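Kulsoom Malik
Budget for hand-held grippers, first order

Hello all. I must write a purchase plan for hand-held gripper tools, one per hand, for 4 people. My manager wants the number in June. Is it better to buy complete sets, or the bodies first and the fingers later? I also don't know how many spares are normal.

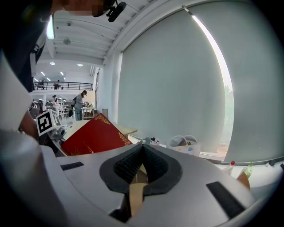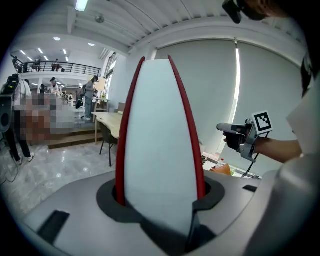

Grippers in use, with one device in each picture carrying a printed marker.

My limit does not allow a big mistake — the shipping alone is 30 dollars per box.

Bastian Grube
Buy complete sets. For four people this is eight grippers, and I would add two spare ones. Keep a separate line for fingers and pads, these wear out first. With us it was 5 pairs of fingers in the first season. Ask also for the price of cables, our supplier did not include them.

Kiều Lưu
we bought from Orell, delivery was 40 days. order early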